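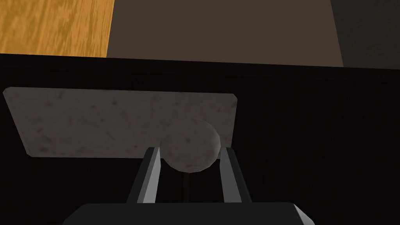
House creaks

Creaks are the small noises a house makes when one piece of it rubs, slips or snaps against another. I've been collecting notes on them since I moved into a drafty old place on the hill above Tanoli, and this entry has grown every winter (sorry, it's long now!). Other names I've heard: ticks, groans, pops, settling noises, and in Horard, where my neighbor Nikola Adamczyk grew up, "the house cracking its knuckles."

What makes the noise

Most creaks come from friction. Two parts are pressed together, something pushes sideways, they hold for a moment and then let go all at once. That little jump shakes the wood, and the wood shakes the air. It's the same thing that happens with a bow on a fiddle string, only nobody practiced. The push can be your foot, the wind, or the wood itself changing size.

Wood swells when it takes in moisture from the air and shrinks when it gives it up, and it does this much more across the grain than along it. A wide board moves more than a narrow one. Metal pipes and ducts do their own version with heat, and that's the ticking you hear when the furnace comes on.

Where you hear it

Floors are the champions. A nail works a hair loose, the board rides up and down on it, and you get that chirp right outside the bedroom at two in the morning. Stairs come next: the tread (the part you step on) rubs on the riser (the upright part), and the noise usually sits near one end or the other.

Roofs pop on clear nights when the day's warmth leaves quickly. I used to think we had raccoons. We did also have raccoons, but the pops were the roof.
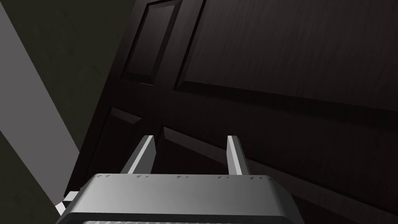 Doors get blamed on their hinges, and often that's fair. A dry hinge pin squeals, a bent one groans, and either can be sorted out with a bit of wax. But doors can talk without anyone touching them too, and the way they're built has a lot to do with it. The traditional way to make a paneled door is to fit each panel loosely into grooves in a surrounding frame, so the panel can swell and shrink without splitting anything. Look at the dark brown door in the picture, with its recessed panels and those thin raised moldings around them: on a traditionally built door of that pattern, the beveled border is where the panel thins down toward the groove. If old paint or varnish has glued the panel in place, it'll hold on through the dry months and then break free with a crack that sends you straight up out of your chair. Molded doors copy the same look in one pressed skin, and they stay pretty quiet.

Seasons

My loudest month is November. The heating goes on, the indoor air dries out, and everything that swelled up over the summer starts to pull back. Shengli Xue, who lived in this house before me, left a notebook in the kitchen drawer with 385 creaks logged in it, and the pages for that month are by far the fullest. She gave the regulars names. The one over the pantry is "Uncle."

Humid weather has its own sound, lower and more of a groan, as swollen parts get squeezed together and drag.

Quieting them

For floorboards, the old trick is powder. Talc or powdered graphite gets brushed into the gap and walked in. Graphite works longer in my experience but it's filthy, so keep it away from the rug! Screws hold better than nails if you can get at the joist. For stairs, a thin wedge with a dab of glue, tapped in from underneath, has fixed five of mine so far. Two came back.

Xiaoyan Song, a carpenter over in Brulmont, told me to leave stuck door panels alone unless the wood is splitting. If you must, run a dull blade gently along the paint line and stop when the panel shifts under your thumb.

When to worry

A creak you've had for years is almost certainly fine. I'd call someone about a new one that comes with cracks in the plaster, doors that suddenly won't latch, or a floor that feels soft or bouncy underfoot.

See also: Squeaky hinges; Stair parts; Water hammer; Wood movement

Last revised July 2, 2024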